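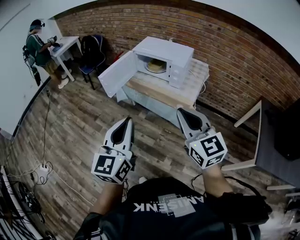 Newsletter > Automation > Household tasks

Can a machine use a microwave yet?

10/27/23

Opening a door, placing a dish on a turntable and closing the door again is still a hard test for a home robot. Cledard, our kitchen task set, now has 53 chores, and the microwave ones remain near the bottom of the results.

The Grullitbridge group collected 700 demonstrations with hand-held grippers, worked by people at a table. A policy trained on these was then run on the Khunthong arm. It opened the door in 48 of every 100 trials. With the door already open, it set a dish on the turntable in 33 of every 100.

Most placement failures fall into two groups. In the first, the fingers release early and the dish lands off center. In the second, the wrist touches the side of the cavity and the run is stopped. Door failures are mainly a matter of force – the latch needs a firm pull, then almost none once it lets go.

Shop-floor work at Grerach is further along. Parts there arrive in fixed trays, and bin loading runs unattended for full shifts. A kitchen offers no such trays.

Our answer for household use is no for now. Removing a dish with food on it has not been scored. The next round of trials is planned for February, with a softer fingertip and a second microwave model.

Related items
Grerach bin loading: cycle times
Fingertip wear on hand-held grippers
Drawers, lids and latches in Cledard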